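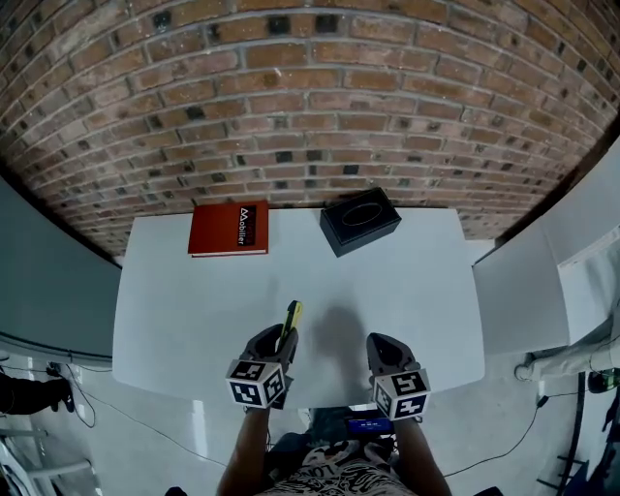

Sanna hand cream: progress to 07/11/2015
To: Rüdiger Hinrichs
From: Ida Sperling

Your money has so far bought us 228 test jars and a strong dislike of beeswax. Batch 4 went grainy in the cold store, so Min-kyu Byun has swapped in shea butter and slowed the cooling. Batch 5 has stayed smooth, though it smells faintly of soup. The perfume house in Idberg is sending a milder lavender.

Svenja Teuber has the skin patch results and will forward them once she has found the last two forms. No rashes reported. One tester asked if it was edible.

Still to do: lids that fit, label wording, and a price for the run of 4000. Mattes Hellwig expects quotes by March. We are within budget, mainly through not having paid for the lids.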